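Stakholm im Dezember: Lichterfest oder lieber gleich weiter?

bilomine_fan
Wir sind übers zweite Adventswochenende in Stakholm und überlegen, ob sich das Lichterfest lohnt. Im Netz liest man von »unvergesslich« bis »Parkplatz mit Glühwein«. War jemand von euch dort?

Kantapper
Einmal. Man läuft mit 30 anderen Reisebussen im Kreis um den Hafen und isst Waffeln zum Preis eines Mittagessens. Der Chor war gut, das gebe ich zu.

Grosten148
Das gilt für Samstag. Am Freitagabend ist es herrlich leer, und die Bootsparade ist dieselbe. Wer samstags um sechs kommt, hat sich das Gedränge redlich verdient.

Kantapper
Freitags fahren aber nur die halben Boote. Dieselbe Parade ist das nur mit viel Wohlwollen.

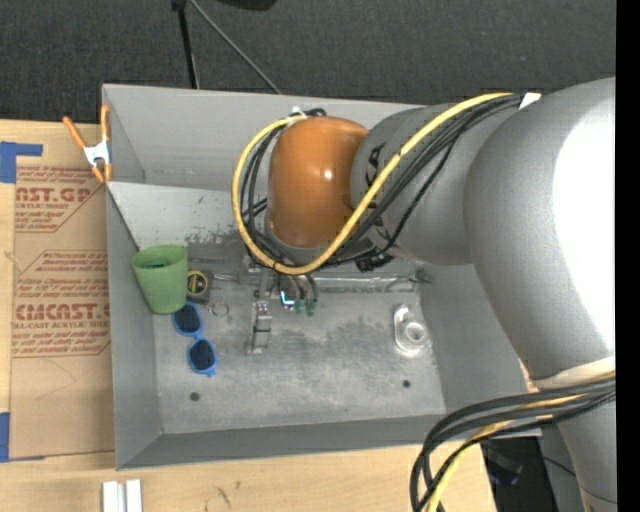 bilomine_fan
Wo lässt man denn tagsüber das Gepäck, wenn man erst abends ins Quartier kann?

MwaShirima
Im Untergeschoss vom Bahnhof gibt es Schließfächer, die sind beim Fest aber bis Mittag weg. Die Pension Erdős nimmt Koffer auch von Fremden, für 2 Euro das Stück und einen strengen Blick.

Grosten148
Den Blick kann ich bestätigen. Die Koffer standen abends alle noch da.

Kantapper
Ich bleibe dabei: Grosten hat das schönere Fest, und dort bekommt man sogar einen Sitzplatz.

Grosten148
Da wohne ich. Bitte nicht weitersagen.

bilomine_fan
Danke, wir nehmen den Freitag. Mit halben Booten.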